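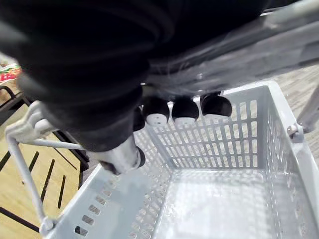 Wrist camera view of the hand above the open basket, attached to the ticket at opening.

Ticket 355
Subject: Wrist camera view obstructed by hand during low approaches; comparison of two hand and controller settings
Product: Brurkov multi-finger hand, Jindard wrist camera, Tang arm controller
Site: Nerkcombe trial floor
Priority: Medium
Status: Open, awaiting supplier reply
Opened: Jun 17, 2018

Summary of the problem

The Nerkcombe trial team is comparing the Brurkov hand with the two-jaw gripper that has been used on the same arm until now. During the comparison, the target detector has repeatedly lost the object in the last part of the approach. The fault occurs with the Brurkov hand fitted and has not been seen with the two-jaw gripper. The arm, the camera and the detector software are the same in both cases.

When the detector loses its target, the controller holds the arm in position and returns message 8, "no valid target". The operator may then clear the message and continue by hand control. No damage has been reported.

Expected behaviour

The detector should keep hold of the target until the fingers are in position to close. If the view is blocked for a short time, the controller should continue on the last good position and should not stop the approach.

Conditions under which the fault occurs

The fault is most frequent when the hand is directly over a container and the thumb is brought forward. The sleeve then takes up much of the upper part of the picture, and the inside of the container is seen only in the lower part. It is less frequent over open floor, although it does occur there when the hand is brought low.

The type of background also appears to matter. A perforated basket wall gives the detector a large number of small edges, and striped carpet has a similar effect. On plain surfaces the message has been returned only with the thumb fully forward.

Checks carried out before the ticket was raised

Camera lens cleaned and mounting screws checked for tightness. No change.

Camera cable replaced with the spare. No change.

Controller restarted with the default settings file. The fault returned on the next low approach.

Hand removed and two-jaw gripper fitted, with the same camera position. Fault not seen. Brurkov hand refitted, fault returned.

First reply from support

Thank you for the full report. The hand mask in the controller is a stored outline that tells the detector which parts of the picture belong to the hand and should be ignored. Please confirm which mask is loaded. The mask supplied with the Tang controller was drawn for a two-jaw gripper, and it is not changed automatically when another hand is selected. Please also send a view taken low over the floor with the thumb forward.

Reply from site

The mask loaded was the standard one, version 3. The further view is supplied as requested.

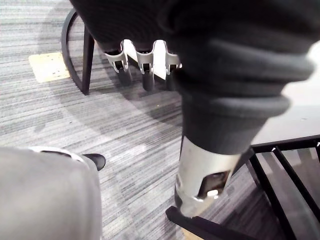
The thumb boot and the silver segment below it fall largely outside the area covered by mask version 3. The detector is therefore treating part of the hand as if it were part of the surroundings. Bright areas between the fingers are a second concern, as they may be taken for the edges of an object.

Mask version 4, which was drawn for multi-finger hands, was then loaded and the tests were repeated. Over open floor the message was no longer returned. Over the basket it was returned less often, but the fault was not fully cleared. The detector also became slower to find small items close to the fingertips – this was expected, as the larger mask hides more of the picture.

Comparison to date

Two-jaw gripper, mask version 3: target held throughout the approach in all positions tried. Poor hold on rounded items.

Brurkov hand, mask version 3: target lost over both basket and floor. Good hold on rounded items once placed by hand control.

Brurkov hand, mask version 4: target held over floor, sometimes lost over basket. Hold unchanged.

Interim advice

Sites using the Brurkov hand with this controller should load mask version 4 and bring the thumb forward only after the hand has reached its final height. The default settings file should not be overwritten. Exposure should be left on automatic until the supplier has replied.

Outstanding actions

Support to ask Jindard whether the camera may be mounted further out from the wrist without affecting calibration.

Support to ask Tang whether the mask can be made to follow the thumb position – at present it is fixed.

Site to repeat the basket tests with a solid-sided container and add the results to this ticket.

The ticket will be reviewed in August, or sooner if either supplier replies.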